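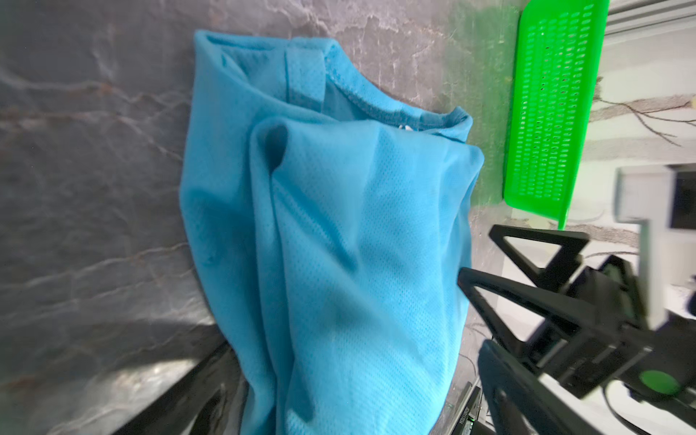 November. On the Sillis job from half past eight. Target for the garment set is 2,000 accepted episodes; the morning block added 74, of which 7 were struck out on review for a late grasp. I have left those in a separate folder, as Jodico may want failures labelled later.

Collar grasps are still the weak class. The policy trained on last week's data goes for the nearest fold, whatever it belongs to. More starts with the neckline bunched, then.
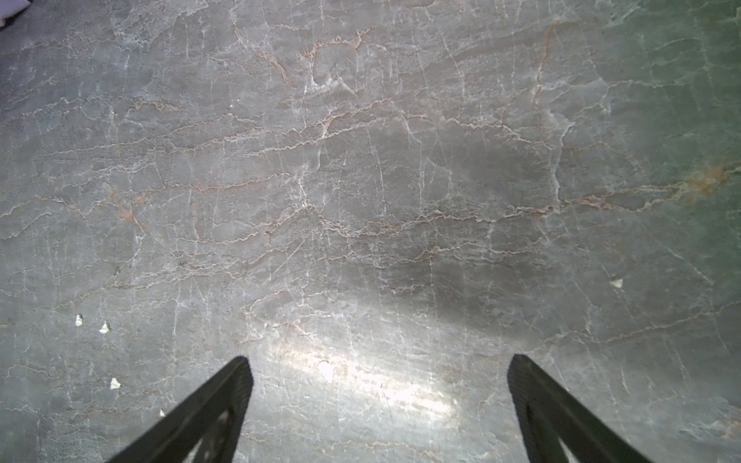
Wrist views

Glare from the stone sits between the fingertips when the gripper is open and low. Exposure now locked on both wrist cameras. White specks on the worktop show up too; wipe down before each block, or the model will learn them.
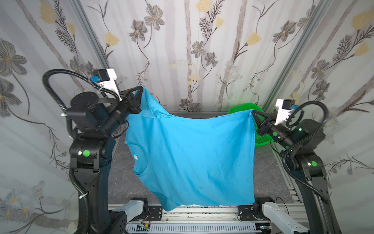 Both grippers on the blue T-shirt, held at the upper corners.

Two-arm holds go in as their own task from now on. Adeleke's format wants one instruction per episode, and "pick up and spread" was being read as two. Re-cut 29 older episodes to match. Tedious, but the Ornik loader takes them without complaint.

Basket episodes after lunch.

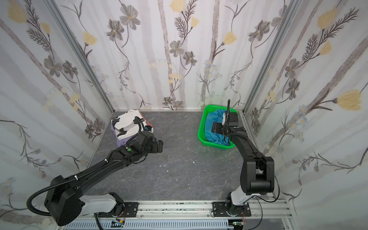
I varied the order of garments and kept the basket to the back right, so position is not yet covered. Tomorrow: move it, then repeat the block. Disk swap at five.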